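Kallio Group Working Paper, February
By the Listamix Study Authors

4.2 Keyboard work at the Damirholm site

Order clerks at Damirholm now spend part of each shift recording keyboard tasks with hand-held grippers. The study covers 2,876 recordings.

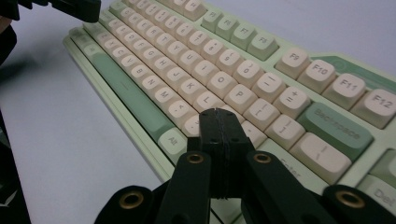

Figure 3. Closed fingertips over the keyboard, just below the L key.

Clerks reported that the work was slower than typing - and more tiring for the wrist. Shifts were therefore capped at 70 recordings,
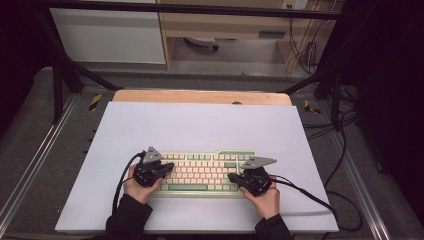 with a break after each block, and the remaining hours went back to order checking.

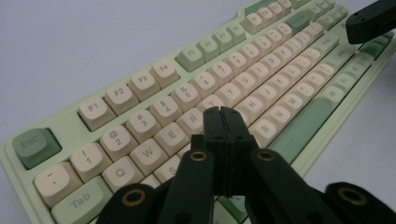 4.3 Changes in job duties

Two clerks moved to reviewing recordings full time.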